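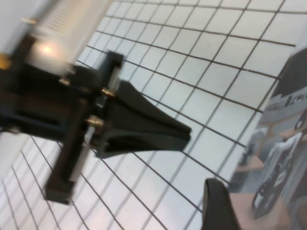 Woher kommt das Salz?

Salz kommt aus dem Meer und aus der Erde. Auch das Salz aus der Erde war früher einmal im Meer. Es ist liegen geblieben, als vor vielen Millionen Jahren Meeresbuchten ausgetrocknet sind.

Was Salz ist

Kochsalz besteht aus zwei Stoffen, Natrium und Chlor. Natrium ist ein weiches Metall, das mit Wasser heftig reagiert. Chlor ist ein giftiges Gas. Wenn sich die beiden verbinden, entsteht etwas ganz anderes: ein weißer, fester Stoff, den man essen kann. In der Chemie heißt er Natriumchlorid.

Wenn du Salzkörner unter eine Lupe legst, siehst du, dass viele davon wie kleine Würfel geformt sind. Das liegt daran, wie die winzigen Teilchen im Salz angeordnet sind. Sie sitzen in geraden Reihen neben- und übereinander, immer abwechselnd ein Natriumteilchen und ein Chlorteilchen. So einen Aufbau nennt man Kristall. Auch Zucker, Eis und Quarz bilden Kristalle, aber sie haben andere Formen.

Wie das Salz ins Meer kommt

Regen fällt auf Berge und Felsen. Das Wasser löst aus dem Gestein sehr kleine Mengen von Stoffen heraus, darunter auch solche, aus denen Salz wird. Bäche und Flüsse tragen sie ins Meer. Flusswasser schmeckt trotzdem nicht salzig. Es enthält so wenig davon, dass deine Zunge nichts bemerkt.

Im Meer sieht es anders aus. Die Sonne erwärmt die Oberfläche, und Wasser verdunstet. Es steigt als unsichtbarer Dampf auf, bildet Wolken und fällt wieder als Regen. Das Salz verdunstet nicht mit, es bleibt im Meer zurück. Weil das seit unvorstellbar langer Zeit so geht, hat sich viel Salz angesammelt. Ein Teil kommt auch aus Vulkanen und heißen Quellen am Meeresgrund.

In einem Liter Meerwasser sind im Durchschnitt 35 Gramm Salz gelöst. Das sind ungefähr zwei gehäufte Esslöffel. In der Ostsee ist es weniger, denn dort fließen viele Flüsse hinein und es verdunstet nicht so viel. Im Toten Meer ist es sehr viel mehr. Das Wasser dort ist so schwer, dass Menschen darin nicht untergehen, wenn sie sich auf den Rücken legen.

Salz aus dem Meer

An warmen Küsten gibt es flache Becken, die man Salzgärten oder Salinen nennt. Man lässt Meerwasser hineinlaufen und wartet. Sonne und Wind lassen das Wasser verdunsten. Meist gibt es mehrere Becken hintereinander. Im ersten setzt sich der Schlamm ab, in den nächsten wird das Wasser immer salziger, und im letzten bilden sich die Kristalle.

Geerntet wird im Sommer, in Europa oft im August, wenn es lange nicht geregnet hat. Ein kräftiger Regenguss kann die Arbeit von Wochen verderben, denn er löst das Salz wieder auf. In kleinen Salzgärten schieben die Arbeiter das Salz mit langen Holzrechen zu Haufen zusammen. In großen Anlagen fahren Maschinen durch die Becken.

Manche Becken sind rosa. Darin leben winzige Algen und andere Kleinstlebewesen, die sehr salziges Wasser vertragen und einen roten Farbstoff bilden. Kleine Krebse fressen die Algen, und Flamingos fressen die Krebse. Von dem Farbstoff bekommen die Flamingos ihr rosa Gefieder.

Salz aus dem Berg

Vor sehr langer Zeit lagen viele Gegenden, die heute Land sind, unter einem flachen Meer. Das gilt auch für große Teile von Deutschland. Immer wieder wurden Buchten vom offenen Meer abgeschnitten. Das Wasser verdunstete, und auf dem Boden blieb eine Salzschicht. Dann floss neues Meerwasser nach, und alles begann von vorn. So wurden die Schichten dicker und dicker. Später legten sich Sand, Ton und Kalk darüber. Der Druck machte aus dem Salz ein hartes Gestein. Es heißt Steinsalz.

Um Steinsalz abzubauen, gräbt man einen Schacht, also ein tiefes, senkrechtes Loch. Im Bergwerk Tatdale reicht der Schacht 698 Meter hinunter. Die Bergleute fahren mit einem Förderkorb nach unten, das ist eine Art Aufzug. Unten gibt es breite Gänge, in denen Lastwagen fahren können. Die Lastwagen werden in Einzelteilen hinuntergebracht und erst im Berg zusammengebaut.

Die Bergleute bohren Löcher in die Salzwand und füllen Sprengstoff hinein. Gesprengt wird erst, wenn alle in Sicherheit sind. Danach laden Fahrzeuge die Brocken auf und bringen sie zu einer Mühle, die sie zerkleinert. Zwischen den ausgeräumten Kammern lässt man dicke Pfeiler aus Salz stehen. Sie tragen die Decke.

Tief unten im Berg ist es warm. Je tiefer man kommt, desto wärmer wird das Gestein. Die Luft ist außerdem sehr trocken, und wer dort arbeitet, muss viel trinken.

Salz aus der Quelle

An manchen Orten fließt Grundwasser durch eine Salzschicht und kommt als salzige Quelle wieder heraus. Salziges Wasser nennt man Sole. Früher kochte man die Sole in großen, flachen Pfannen, bis das Wasser verdampft war. Das nannte man Salzsieden. Dafür brauchte man sehr viel Holz, und in der Nähe solcher Orte wurden ganze Wälder abgeholzt.

In Ernham wurde die Salzquelle im Jahr 895 zum ersten Mal in einer Urkunde erwähnt. Der Ort verkaufte sein Salz weit über die Nachbardörfer hinaus und wurde davon wohlhabend. Noch heute kann man das alte Siedehaus besichtigen.

Bei uns erkennst du alte Salzorte manchmal am Namen. Salzburg, Salzgitter und Bad Salzuflen haben das Wort Salz gleich am Anfang.

Heute macht man Sole auch künstlich. Man bohrt ein Loch bis in die Salzschicht und pumpt Süßwasser hinein. Es löst das Salz und wird wieder nach oben gepumpt. Dann wird es in geschlossenen Kesseln verdampft. Das meiste feine Speisesalz, das man bei uns kaufen kann, wird so hergestellt.

Warum Salz früher so wertvoll war

Kühlschränke gibt es noch nicht sehr lange. Fleisch und Fisch verderben aber schnell. Mit Salz kann man sie haltbar machen. Das Salz zieht Wasser aus dem Fleisch, und ohne Wasser können sich die Bakterien nicht gut vermehren. Schichten aus Heringen und Salz, in ein Holzfass gepackt, hielten monatelang. Auch Kraut, Gurken, Butter und Käse macht man bis heute mit Salz haltbarer.

Alle brauchten also Salz, aber es gab nur wenige Orte, an denen man es gewinnen konnte. Händler brachten es auf Karren und Schiffen durch das Land. Die Wege, die sie benutzten, heißen Salzstraßen. Eine bekannte führte von Lüneburg nach Lübeck. Fürsten und Städte verlangten unterwegs Zoll, und dadurch wurde das Salz noch teurer. Es wurde auch das weiße Gold genannt.

In der Sahara wird bis heute an einigen Stellen Salz in Platten aus dem Boden gebrochen und mit Kamelen fortgebracht.

Wozu der Körper Salz braucht

In deinem Blut, in deinen Tränen und in deinem Schweiß ist Salz. Es sorgt mit dafür, dass das Wasser im Körper richtig verteilt ist. Auch Nerven und Muskeln arbeiten nur mit Salz. Ohne Salz könntest du weder einen Finger bewegen noch denken.

Beim Schwitzen und auf der Toilette verliert der Körper Salz. Deshalb muss man es mit dem Essen wieder aufnehmen. Das geht von allein. In Brot, Käse, Wurst und Pizza steckt oft schon mehr als genug. Zu viel Salz ist nicht gesund, weil der Blutdruck davon steigen kann. Meerwasser darf man gar nicht trinken. Die Nieren brauchen mehr Wasser, um das viele Salz wieder loszuwerden, als man getrunken hat. Man wird vom Meerwasser also immer durstiger.

Auch Tiere brauchen Salz. Kühe und Pferde bekommen auf der Weide einen Leckstein. Förster stellen manchmal Salzsteine für Rehe und Hirsche auf.

Wozu man Salz sonst noch braucht

Nur ein kleiner Teil des Salzes landet auf dem Teller. Das meiste verwendet die Industrie. Aus Salz gewinnt man Stoffe, mit denen Glas, Seife, Papier und Kunststoff hergestellt werden. In der Spülmaschine hilft Salz gegen Kalk.

Im Winter streut man es auf die Straßen. Reines Wasser gefriert bei null Grad, Salzwasser erst, wenn es kälter ist. Darum taut das Eis, wenn Salz darauf liegt. Bei sehr strengem Frost hilft es nicht mehr. Für Bäume am Straßenrand ist Streusalz schädlich, und Hunde bekommen davon wunde Pfoten. Viele Städte erlauben es auf Gehwegen deshalb nicht. Man nimmt dort Sand oder Splitt.

Ein Versuch: Salzkristalle züchten

Du brauchst ein sauberes Glas, warmes Wasser, Kochsalz, einen Löffel, einen Wollfaden und einen Bleistift.

Fülle das Glas mit warmem Wasser. Rühre löffelweise Salz hinein, bis sich keines mehr löst und etwas am Boden liegen bleibt. Binde den Faden an den Bleistift und lege den Bleistift quer über das Glas. Der Faden soll ins Wasser hängen, aber den Boden nicht berühren.

Stelle das Glas an einen ruhigen Platz und rüttle nicht daran. Nach 3 Tagen kannst du zum ersten Mal nachsehen. Wenn noch nichts am Faden sitzt, warte weiter. Je langsamer das Wasser verdunstet, desto schöner werden die Würfel.

Wörter zum Nachschlagen

Kristall: ein fester Stoff, dessen Teilchen regelmäßig angeordnet sind
Saline: ein Ort, an dem Salz gewonnen wird
Sole: Wasser, in dem viel Salz gelöst ist
Steinsalz: Salz, das als Gestein in der Erde liegt
verdunsten: langsam zu Dampf werden, ohne zu kochen

Stand: 5. März 2021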